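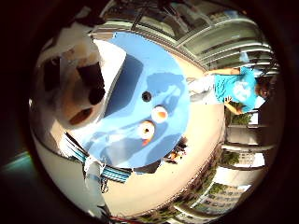 Disco azul-celeste com duas marcas redondas, brancas e laranja, e furo preto na parte superior.

Início | Galerias | Objetos | Arquivo | Contacto

Setembro -- por Noemi Melis

Galeria dos objetos planos azuis, série Plareren. Cada peça recebe um número de inventário e uma ficha com dimensões, massa e estado da superfície. O disco é o 257. O furo serve para pendurar e aceita gancho de 40 mm. As marcas laranja pedem limpeza com pano macio, sem solvente.

A segunda peça é retangular, azul-clara, ficha 300. Guarda-se deitada, separada dos discos. 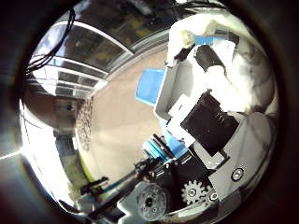 As medições são feitas com a peça pousada no chão, sobre uma superfície lisa. Jhosep Mosquera anota os valores e Elisa Serra confere as fichas antes do arquivo. Falta ainda a massa da 300 -- a balança está em calibração. As peças redondas seguintes entram na galeria Temunport.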